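Rules for working next to a bed
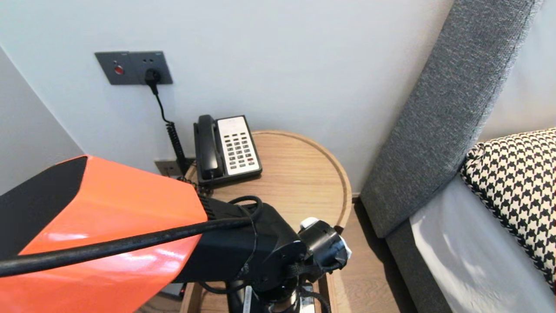 Bedside table, desk phone, and a cord to keep clear of.

I have been promising to write up our house rules for ages, and Nadiia Boiko finally gave me a push by asking for them twice in one week (hi Nadiia!). At Tranby we work in furnished rooms, with real furniture and real cords, so most of what the big safety documents say has to be boiled down to something you can remember while you're standing there.

Rule one is about cables. Before the arm reaches over any tabletop, trace every cord with your eyes from the plug down to wherever it goes. Coiled handset cords are the worst of the lot, I think, because they stretch and then they pull back, and the phone comes along for the ride. The arm's own cables count too - check the loops near the joints at full reach, and with the wrist turned both ways.

Rule two is speed. We stay at 70 millimeters per second within a hand's width of a wall plate or a socket, and yes, it feels painfully slow the first afternoon.

Rule three is the one people argue with me about: soft things are obstacles. Pillows and bedding get the same margin as a wall. A gripper can snag fabric long before anybody reaches the stop button.

Those 3 are taped inside my notebook. I still owe you all the one on lamps, and Nadiia wants a word about rugs.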